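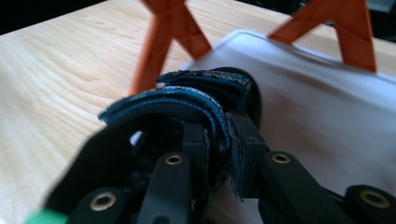
Figure 3. The hand-held gripper at the tray, with the strap bundle and the brass-coloured grommets on the linkage parts.

3.2 Construction of the gripper

The gripper was built in the shared workshop at Wimitz, with the tools that any member may use. The first version, called Tundach, had plain holes in the black linkage parts. These holes became wider during use, and after 110 trials the fingers had so much play that they did not meet at the same point. In the second version we therefore placed grommets in the holes (Figure 3). The play was measured again after 821 trials and had not grown.

The block-shaped mount is held with hook-and-loop straps, folded over each other in layers. We tried screws first, but the position of the mount must be changed for each user, and with screws this took 11 minutes. The straps are quicker — one person can do it alone — but their edges fray, and the fibres can catch in a joint. Dalibor Zeman, who made most of the parts, proposed to sew the edges a second time. This was not yet done for the trials reported in this section.

All trials were made at a wooden table with a flat white tray. The orange stands behind the tray stayed at the same place during one session. Each session had 24 trials, and the straps were tightened before the first one. We did not tighten them again during a session, so a small turn of the mount is included in the errors given in Section 4.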